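**Household packaging waste** is the part of home refuse made up of wrappings, bags, boxes, bottles and other containers that held goods before use. It is usually counted apart from food scraps, garden waste and bulky items, and in most places it takes up more room in the bin than its weight would suggest.

## Materials

Paper and cardboard make up a large share. Clean cardboard is easy to pulp and sell, but grease and food lower its value. Paper bags are normally accepted with other paper unless they have a plastic lining.

Plastics are harder to handle. Bottles are mostly made from a single type of plastic and are widely collected. Thin films and carrier bags wind around the rotating parts of sorting equipment, and many towns ask residents to keep them out of the mixed bin. Wrappers for snacks and candy are often built up in layers, with a thin metal coating on plastic, and few plants can separate the layers.

Metal cans and lids can be melted and reused many times. Small lids tend to drop through sorting screens.

## Collection

Two main systems are used. In single-stream collection, all recyclables go into one container and are separated at a plant. In source separation, the household does the sorting, and each material is picked up on its own day or carried to a drop-off point. Source separation gives cleaner material and asks more of residents.

The town of Drunlow changed from the first system to the second in February, after a trial covering 44 streets. Annelies Bakker, who planned the routes, kept 2 containers per home, one for paper and one for bottles and cans. Film was taken to a collection point on Wamer Road. By the end of the trial, 70 percent of homes were using both containers. The share was lower in apartment buildings, where storage space was short.

## Sorting at home

Guides for residents commonly advise emptying containers, flattening boxes and removing outer film from bottles. Rinsing is advised for anything that held food. Labels can usually stay on.

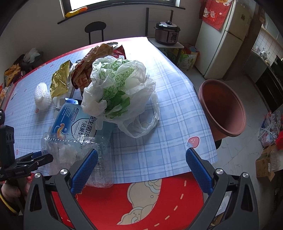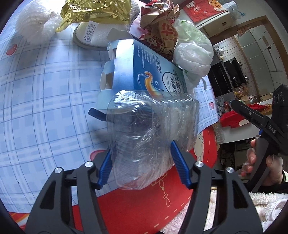 Mixed items cause the most uncertainty. A box with a plastic window may be accepted whole in one town and refused in the next. Local rules take priority over symbols printed on the package, as these often name only the material and do not show that it is collected.

## Reduction

Refill shops, larger pack sizes and returnable bottles all cut the amount of packaging brought into the home. Deposit programs pay back a small sum for each bottle returned. Return rates depend on the size of the deposit and the number of places that accept empties.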